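Skinutby Two-Arm Simulator Kit for Clubs and Classrooms

3 min read

If you have ever tried to run a robotics club with one real arm and a room full of eager teenagers, you know how long the line gets! Skinutby puts a two-armed robot on every student's screen, along with a table to work at and a small set of objects to practice on, and it runs happily on the kind of laptops most schools already have.

The wrist views and the head view can be saved at any moment, and students like to paste them into their lab notebooks. 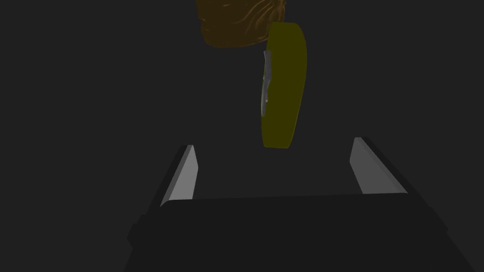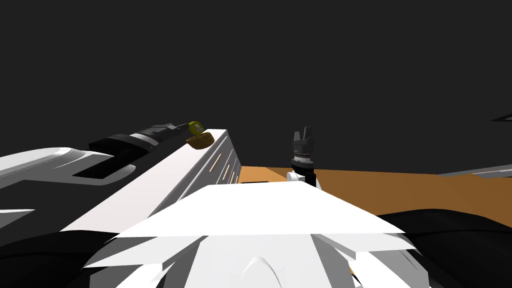
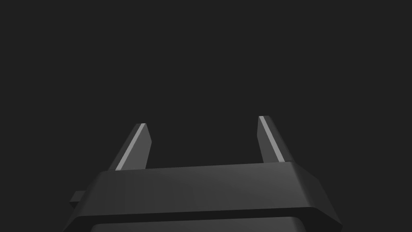
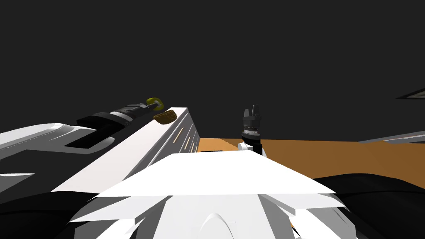

Each kit covers 16 student seats and comes with 11 guided lessons, written by Weronika Zawadzka from her own years of coaching an after-school team. The early lessons stick to opening and closing a gripper and moving one arm at a time. After that come the two-handed tasks, and those are where the room gets noisy (in the best way). There is a practice contest at the end — we send a scoring sheet and a certificate you can print.

Teachers don't need to know any programming to start. Virgilio Javier answers the support mail himself, and he is very patient with old school networks.

A club license is $300 for the school year, with extra seats at $23 each. Clubs that sign up in February keep their seats through the summer.

Contact Skinutby Classroom Sales | © Skinutby | Back to top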